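11th May

The towel drawer has been reorganised, and as two people asked after the last post how I fold the thin ones, I am writing down the method and the measurements. Anyone here for the shelf brackets can skip to the last section.

## What was wrong

The drawer is the second one down in a Branlow unit I bought second-hand in February. Inside height is 10 cm at the front and slightly less at the back, where the runner support sits. The old method was to fold each cloth in half three times and stack them flat. A stack of eight thin cloths stood just under the lip when freshly pressed by hand. After a day it had risen enough to catch on the rail above, and the top cloth was dragged off the back whenever the drawer was opened. I have retrieved cloths from behind that unit more times than I care to log.

Stacking also means the top two or three cloths get all the use. I had marked the hems with a stitch of blue thread some time ago, and the marked ones at the bottom of the pile still felt new while the ones at the top had gone soft and lost their shape.

## The cloths

All of the thin ones are cotton, from two makers. The Hasia cloths are an open weave and measure 75 cm on the long side before washing. They lose a little on the first hot wash and then stay put. The Zukonen ones are closer woven, with a wider hem, and they hold a crease far better. I would buy the Zukonen again. The Hasia ones dry glasses better, so I keep both.

Thick bath towels are a separate matter and live in the hall cupboard. Nothing below applies to them.

## Surface

Fold on something flat and firm. I used the bed for years, and the mattress gives under the hand, so the crease never sets. A board or a bare tabletop is much better. The surface should be clean and fairly smooth, but a polished top lets the cloth slide when you pull the far edge straight. A slight grain helps hold it.

Height matters more than I expected. My ironing board at its lowest setting makes me stoop, and after a full load my lower back complains. The kitchen worktop is about right for me.

## Method

1. Lay the cloth out with the long side towards you, hem side down.
2. Pull the two far corners apart until the edge is straight. Do the near edge the same way.
3. Fold the long sides in so that they meet just past the middle, with a small overlap.
4. Press along the length with the side of the hand, starting at the centre.
5. Fold one short end in to a third of the length, then the other over it.
6. Fold once more if the packet is wider than the drawer divider.
7. Stand it on its folded edge. If it falls over, it was folded too loosely and should be done again.

Step 2 is where most of my failures came from. An open weave goes out of square on the line, and if it is folded in that state the packet comes out as a wedge. Correct the corners first.

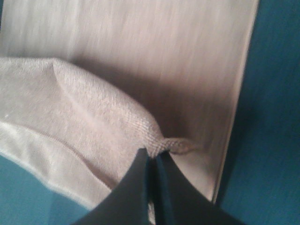 Corners need a light hand in any case. If you grip one hard and drag the cloth by it, the weave stretches locally and you get a point that never lies flat again without an iron. I take hold a little way in from the corner, with the hem between finger and thumb, and lift before moving it. On the Hasia cloths in particular, a corner that has been pulled repeatedly will start to open along the hem stitching. Two of mine have gone that way and are now used for the bicycle.

Fold when the cloth is fully dry. A slightly damp cloth creases beautifully and then smells by the end of the week.

## Results

Standing on edge, the drawer takes 26 thin cloths in two rows, with enough slack to get a finger between any two of them. The rows are separated by a strip of beech I had left over from the shelf. It is held by friction only, with a piece of felt glued to each end, and has not moved so far.

I now take cloths from the left and put clean ones in on the right, shifting the row along. Wear ought to even out. I shall look at the blue threads again in a few months.

Folding takes longer than it did. A full load used to be a few minutes' work, and is now around 10, most of it spent on step 2. I put the radio on.

Alcides Mamani wrote to say that he rolls his and stores them end-on, like wine bottles. I tried this with a handful. Rolls take up more width for the same cloth, and the thin ones unwind unless the row is packed tight, at which point it is hard to get one out. In a deep, narrow basket it would probably work well. He has a basket and I have a drawer.

## Shelf brackets

The Stojanović brackets arrived with the wrong screws, too long for the board by several millimetres. I have used my own for the upper shelf, countersunk, and the shelf is level. The lower one is waiting on wall plugs. The plaster behind the door is soft and the first hole came out oval, so I will fill it and drill again slightly to the left once it has set. Measurements for that wall are in the previous post, with one correction: the distance from the door frame should be taken from the inner edge of the architrave.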